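4.2 Empty shelves and the habit of leaving them empty

We had expected, when we began visiting storerooms and shop floors, that the fullest shelves would give us the most to write about, and for the first few weeks they did. Our notes from that time are crowded with tins, folded towels and boxes of light bulbs, and we were rather proud of them. It was only when we sat down with the whole set of 1,755 shelf records, over a good many pots of tea, that we began to wonder about the 190 that had nothing written in the contents column at all. Our first thought was that somebody had skipped them. We went back to the paper sheets and found that each had been entered as empty, with the depth and the height of the front edge carefully filled in.

We then returned to 16 of the sites, Sutero and Robles among them, and asked the people who worked there how they felt about a bare shelf. The answers were generous and often went on well past the time we had asked for (we did not mind in the least). At Sutero, a bare shelf was thought of as a shelf at rest, waiting for the spring stock in March, and it was wiped down like any other. At Robles it was closer to an embarrassment, and people told us they would spread a handful of goods thinly along two levels before they would let one stand open. Neither view is wrong, and we grew fond of both.

What surprised us more was how much care goes into the parts of a shelf that hold nothing. A front lip, a slotted panel or a length of cloth hung below does no carrying, and yet these were the parts people talked about when we asked what made a display look finished. Figure 4 shows a bare shelf with a dark curtain behind it and a pleated white skirt hanging from the slotted panel at its front.
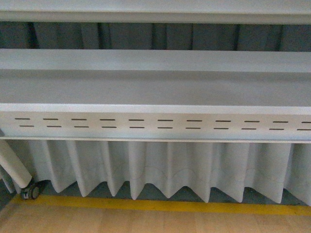

Figure 4. Empty white shelf with slotted front panel and pleated skirt.

Jad Ghanem, on reading a draft of this section, objected that we were making too much of the cloth: people hang a skirt to hide what is stored on the floor, he wrote, and the look of the thing comes a long way second. We take the point gladly, and it agrees with what we heard at Jidgate, where the space under the lowest shelf was spoken of as the real storeroom. Still, when we asked there whether a plain sheet would do as well, we were told quite firmly that it would not, and that pleats were worth the extra ironing. We return to cloth and its upkeep in Section 4.3.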